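**Woker Mending Room seeks part-time mender and general unpicker (Tolunstead)**

We fix clothes. People bring them in with a hole and a story, and we deal with the hole. The story you'll hear whether you like it or not, usually while the iron is heating up.

Last year we took in 2,715 garments, most of them work pants and school uniforms, plus one wedding dress that had met a lawn mower. The two of us can't keep up, so we need a third pair of hands for about 300 hours between now and August. 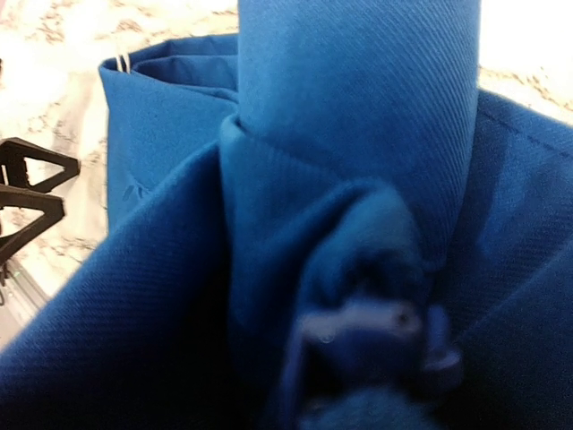
*Blue twill, one of our regulars.*

**What you'd be doing**

- Hems, zippers, buttons, elbows, crotches (so many crotches)
- Writing tickets other people can read
- Telling customers kindly that the moths have won
- Closing up at 6 p.m., which means 6:20

You should be able to darn by hand and thread our old Clernik overlocker without swearing in front of children. A diploma is fine. A shoebox full of things you've repaired is better, and please bring it along. 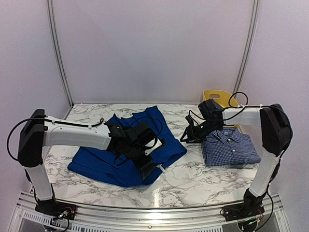 Sorting takes up more of the day than sewing does, and applicants tend to be surprised by this. Every piece gets checked at the seams, the cuffs and under the arms before anybody picks up a needle. If all you have in front of you is a crumpled blue garment in a heap on a tabletop, you can't yet say what it needs, and we'd like you to be the sort of person who finds that interesting. Some people find it maddening. They usually go into curtains.

**Pay and conditions**

Hourly, paid every two weeks, at the town rate for skilled trades, which we argued for and won. Tea is free. The good scissors are not for paper, and this is in the contract.

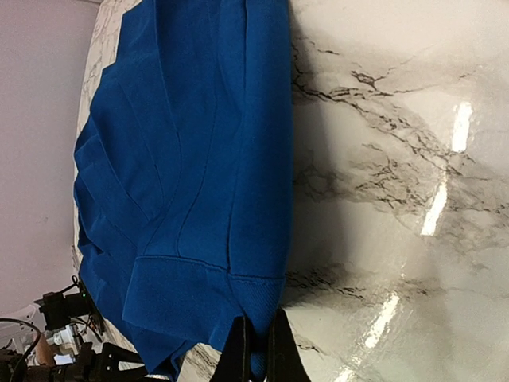

Carrilho, on reading a draft of this ad, said we should mention that the work is slow and your neck will hurt by Thanksgiving, and that it still beats every other job on the street. Fine, consider it mentioned.

To apply, drop a short letter and one mended item through the Woker door on the mill side. Put your phone number on both. We'll return the item, possibly with notes.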